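Plurno Compact Refrigerator: Two Months In a Spare Room

Last updated: Fri 23 November
Print | E-mail this page
4 comments | 2 shares

The Plurno replaces a Camton unit whose thermostat drifted by several degrees over its last summer. Setup takes a few minutes. Level the front feet first, then leave the cabinet to stand before switching on.

Temperature control is by a rotary dial with no degree markings. At the middle setting, a probe in a glass of water held steady overnight. At the highest setting, lettuce froze against the back wall — a common fault at this size.

Compressor noise is low and even. The start-up click is audible through an interior door. Door seal tension is good, better than on the Boersma tested in February, and the hinge can be reversed with one screwdriver.

The manual is poor. It omits the fuse rating and gives the defrost procedure twice, with different steps.

Recommended for drinks and short-term storage. For raw meat, buy something with a real thermostat. 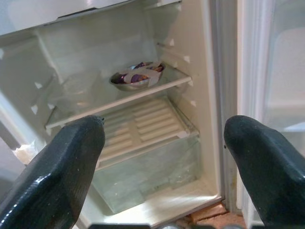 Compact refrigerator, door open, nearly empty.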